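Whiteboard vs. painted wall vs. laminate sheet for a work surface?

Uteo Forums > Home Workspaces > Surfaces and Finishes
121 replies on the older thread, this one split off by request

papercrane_lu
Member
Aug 11, 2018

OK so I finally cleared out the back bedroom and I am so excited to have a craft room! The plan is one big white surface for cutting, gluing and sorting card stock. I make pop-up cards, so I'm handling thin sheets all day long. I'm stuck between painting an old door with white enamel and buying one of the ready-made white tops from Guvwood. Which would you pick? Gloss or matte?

dovetail_dan
Senior member

Painted door, every time. I did mine in May with two coats and it's still going strong. You get a huge area for very little money, and when it gets ugly you sand it and paint again. Matte, please. Gloss will throw your lamp right back in your face.

papercrane_lu
Member

Ooh, I hadn't thought about the lamp. I have one of those bendy desk ones and I love it.

foldedcorner
Posts: 1,555

Going to disagree with Dan a little (sorry Dan, your benches are gorgeous). Paint is fine for sorting but I'd never cut or glue on it. Glue lifts it. I went through this with my first table and ended up picking white flakes off the backs of finished cards. A hard factory surface wipes clean and you can slide a sheet around without it catching.

What I would think about even more is color. All white sounds lovely until you're looking for a strip of pale card on it. Thin pale stuff just melts into the background, and the edge is the first thing you lose.
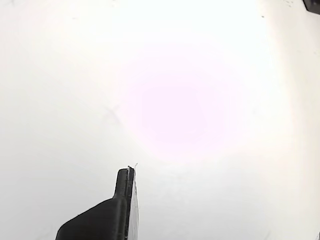 foldedcorner
Moderator, Surfaces and Finishes

Look at how the thin pale gray strip behaves there. Against the black it's crisp, and on its other side it goes soft into the white. Same strip! The white isn't one white either. There's a pinkish-lavender glow near the middle, cream over on the right and a cooler gray toward the left. Try matching two off-white papers on that and you'll go cross-eyed.

dovetail_dan
Senior member

Fair point on the edges, I'll give you that one. Still not sold on the glue thing. Did you let the enamel cure? Dry to the touch is nowhere near cured. Mine sat in the garage for up to 2 weeks before I put anything on it.

foldedcorner
Moderator, Surfaces and Finishes

I gave it a weekend, so maybe that one's on me.

tinytabs
New member

Hi all, first post! I have the Guvwood top in white and I really like it, but I put a black cutting mat on one half and now I do nearly everything on that side. White card on black is a dream — you can see every tab and every crooked fold. The white half is where I put the dark papers and the finished pieces.

papercrane_lu
Member

tinytabs that is brilliant, and I already own a black mat! It's been rolled up in a closet since I moved. Is it going to stay curly forever?

tinytabs
New member

Lay it flat under some heavy books and give it time. Don't use a hair dryer on it, I warped a corner on mine that way and it still rocks when I cut.

mill_street_ann
Member

Am I the only one who likes white on white? I sort vellum and tracing paper and I go by feel more than by eye. I run a fingertip along until I hit the edge. A dark table makes my whole room feel gloomy and I'd rather be in there with the blinds open, happy.

dovetail_dan
Senior member

Ann, you could do a light gray. Tarkuvau has a nice soft one in their furniture paint, and it's a good halfway spot. Light enough to keep the room cheerful, dark enough to find your paper.

mill_street_ann
Member

Gray! In my craft room! Never :)

foldedcorner
Moderator, Surfaces and Finishes

Lu, one more thing before you buy. Move the lamp off to one side and keep it low. Even on white, a sheet lying loose will throw a bit of shadow along its edge if the light comes in at a slant. From straight overhead you get almost nothing to go by.

papercrane_lu
Member

Just tried that on the kitchen table with a scrap of vellum and wow, yes, big difference. OK, here's where I've landed. Guvwood top, black mat on the left since I cut left-handed, lamp way over on the right. The old door becomes a shelf for the paper. Dan, you can pick the paint for it.

dovetail_dan
Senior member

Matte white. Two coats. And let it cure!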